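**Retix Perception Stack › Planning Integration › Fiducial pose jumps on stacked plates**

**m_stasiv** — Sep 9, 2024

Colleagues, I am requesting comments before the tag filter is merged into the release branch. On stacked scenes, the estimated pose of the upper plate flips between two solutions when the gripper is directly overhead. The planner treats each flip as a moved object and discards its grasp candidates. Over 500 replayed planning cycles, the filter reduced the discards to five. I consider that acceptable for a November release.

The layout under discussion has two plates resting on a pillar block, with two small cubes on the upper plate. 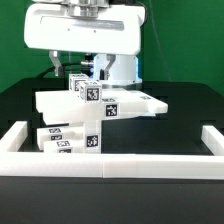
*Open gripper over the stacked plates, fixed camera view.*

The detector runs on every visible tag. At present the planner accepts any object with one confirmed tag.

Melaniia Stasiv
Perception, Jalent

---

**kravchuk_dev**

I do not support merging in this form. The filter holds the last pose for five cycles, so a plate that really does shift will be reported in its old position for that long. Please look at the rear cube in your image. Its tag is partly covered by the cube in front, and no filter on the output will repair a bad corner estimate.

---

**liltotberg-ops**

We see the same flips at our site and have been running the branch since build 1825. The hold has caused us no trouble with static stacks. We have not tested it with contact between the fingers and the plate.

---

**m_stasiv**

The objection regarding contact is fair. I would propose disabling the hold once the arm enters the approach phase — the planner already publishes that state. Partly covered tags are a separate matter and should have their own ticket.

---

**kravchuk_dev**

They are the same matter if the planner reads both through one confidence field. The two plates also lie at a slight tilt, and the current support check assumes level surfaces. I would prefer that both pose solutions be passed to the planner, with the choice made there against the support geometry.

---

**m_stasiv**

That would change the message format, and three downstream packages depend on it. I will open a design ticket for the two-solution message and keep the filter behind a flag, off by default.

---

**liltotberg-ops**

Agreed on the flag. Please name it in the release notes, as the last one was not listed.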